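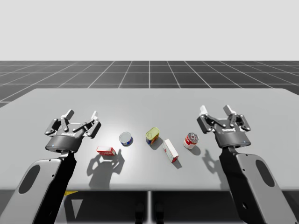 *Groceries on the simulated table: two arms, two open grippers and five items to sort out between them.*

# The Long Way to a Tin Can

The robotics club at Tistmont Secondary meets in the old typing room, which still has the long benches and the good north light, and which is a touch too warm from the moment the computers go on. I'd been told to come at four o'clock. By ten past I had been handed a mug of very strong tea, introduced to everyone twice and sat down in front of a screen, where two grey robot arms were waiting at the edge of a table for somebody to tell them what to do.

"Have a go," said Rafia Bugti, and passed me the controllers.

I had a go. I drove the left hand straight down into the tabletop, lifted it, apologised to it (you do, I promise, everybody does) and then knocked over a can I'd been trying to approach politely. Rafia reset the table with one key. The can was upright again, the arms were back at their starting places, and I understood at once why a small-town club with a modest budget had fallen so hard for doing its robotics in simulation.

The club is in its third year of entering the Trumine Challenge, a student competition in which teams teach a pair of arms to handle ordinary household shopping. Most of the season happens in software. Each team gets the same simulated table and the same two arms, and the items are drawn from a shared catalogue of boxes, tins and cans. The students drive the arms by hand, record what they do, and use those recordings to train a program that has to manage on its own when the judges press start. Only the final is run in person, up in Bidatberg, a drive of 400 kilometres that the Tistmont students discuss with the sort of relish other teenagers save for rock concerts.

## "You're the teacher, so teach nicely"

Gheorghița Pîrvu has taught physics at Tistmont long enough to have had some of her present students' parents in class. She started the club with a soldering iron and a box of line-following buggies, and she'll tell you quite cheerfully that she resisted the move to simulation for a full year. She likes a thing you can pick up. She likes, she told me, the smell of a motor that's being asked to do too much.

What changed her mind was watching a boy in Grade 10 try the same grasp over and over for an entire lunch hour, without breaking anything and without once looking round to see who was waiting for a turn. "With the buggies they were careful because they were frightened," she said. "I'd never given them room to be bad at it for long enough."

The rule she is strictest about concerns manners. When a student records a demonstration, the program will learn whatever it is shown, and that includes the dithering. If you wave the arm about while you make up your mind, you'll have trained a robot that waves its arm about. So before recording, every driver says aloud what they're going to do, in order, and then does that and nothing else. It sounds fussy. After an hour in the room I found I was narrating my own tea-making under my breath.

Hammad Cheema, who is sixteen and the club's steadiest pair of hands, showed me how he lines up. He hardly looks at the wide view of the table. He prefers the camera that rides behind the gripper, where the two fingertips stand up in front of you like a pair of fence posts and the rest of the world is whatever happens to lie beyond them. Often that's bare tabletop, grey all the way to the back wall. It took me ages to get comfortable with it. Hammad says it's like learning to back up a trailer, and that you should stop thinking about your hands and think about where the gap is going.
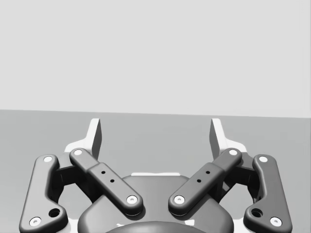 ## The notebook

Every attempt the club makes goes into a notebook. There's a spreadsheet as well, naturally, but the notebook came first, and the students are fiercely loyal to it. It has a green cover and a spine made mostly of tape. At the time of my visit it held 1522 attempts, of which 1026 had been marked with a small tick, meaning the item went where it was supposed to go and stayed there. The others have a word or two beside them. I could have read those all afternoon. "Greedy." "Came in too flat." "Pinched the corner, box spun." "Sneezed." And, in careful capitals near the bottom of one page, "MY FAULT NOT HAMMAD'S."

Arsalan Bukhari keeps the spreadsheet, and he's the one who worked out what the notebook was trying to tell them. The club had assumed that the round items would be the hard ones, as they'd roll if you knocked them down. But their trouble was mostly with things lying flat. A can standing on its end offers itself to a gripper. A low box gives you very little to hold, and the fingers have to come down nearly to the table on either side of it, which is exactly where a nervous driver pulls up short.

Arsalan drew this for me on the back of an envelope, then drew it again because he wasn't happy with the first one. He is in Grade 12, wants to study statistics, and has the lovely habit of pausing before he answers so that you think he hasn't heard you. His suggestion was that they stop practising on what they enjoyed. For a month the club did almost nothing but flat boxes, and from all accounts it was a grim month. Somebody brought in butter tarts every meeting to keep the peace.

It paid off in the recordings. He played me an early run and a recent one, side by side. In the first, the arm drops, hesitates, rises, drops again and more or less mugs the box. In the second it goes down beside it in one smooth line, and I said "oh!" out loud, which pleased everyone in the room enormously.

There is also the question of the second arm. Newcomers park it and forget it's there, and then the two grippers meet in the middle of the table and neither one gets anything done. The club's habit is to give each arm its own end of the row, so that the left hand begins with the item nearest to it and the right does the same, and they work in toward the centre. On the practice layout I was shown, the left gripper had a fingertip almost up against the little red box while the right one hung beside the red and white can, with the two tins and the white box still to be argued over between them.
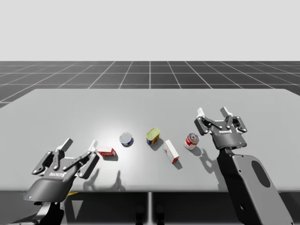 ## A visitor from Gondal

The club's mentor is Eero Partanen, a semi-retired engineer who spent his working life on packing lines and now lives out past the grain elevator at Gondal with his wife and a great many bees. He drives in for meetings when the roads are decent. He's a tall, unhurried man, and he has the gift, rarer than you'd think, of watching somebody do a thing wrong without his hands twitching.

I asked him how well all this would carry over to real machinery, and got a long and generous answer that took in his first job, a jammed carton folder and the proper storage of honey before it came back round. The short of it is that a simulated can is a very well-behaved can. Its label doesn't peel. It hasn't been sitting in a cold truck. He expects the students to be humbled in Bidatberg, where the tables are real, and he thinks a little humbling in good company is most of the value of going. But the planning carries over, he says, and so does the patience, and so does knowing how a linkage moves as it closes. He'd had the younger members build one out of cardboard strips and split pins that very afternoon, and a couple of them were still opening and shutting theirs at the back bench long after they'd been told to tidy up.

In the final each team gets 600 seconds on the table. That sounded like plenty to me until Rafia ran a practice with a kitchen timer beside the keyboard. She's the team captain this season, quick and funny and visibly allergic to wasted time, and she'd be the first to say that this has been her difficulty. Her early demonstrations were the fastest in the club and, according to the green notebook, a good number of them were "greedy". She has been learning to wait with the gripper open. She told me she counts two breaths above an item before she goes down, and that she had started doing the same thing before answering her mother.

We did one last run together before the buses. She drove, and I was allowed to call out which item came next, a job I took far too seriously. I kept glancing up at the big view, and she kept tapping the other window to bring me back to the fingers. There's a knack to it that I never quite caught. The thing you're after may be sitting off behind the linkage, showing itself through a gap between two bars, and you have to trust that it's there and bring the hand round to it. 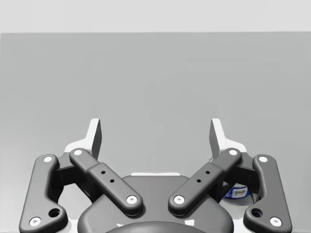

*The driver's view from behind an open gripper, with a blue-banded can showing through the linkage on the right.*

By then the light had gone from the windows and Ms. Pîrvu was going along the benches collecting mugs. Eero had left a jar of honey by the kettle for whoever had brought the tarts. Hammad wrote up the afternoon's attempts, mine included, and turned the notebook round so I could see my line. Beside it he had put "visitor – good manners, bad aim."

The club leaves for Bidatberg in December, and they've asked me along. I've been told I'm in charge of sandwiches.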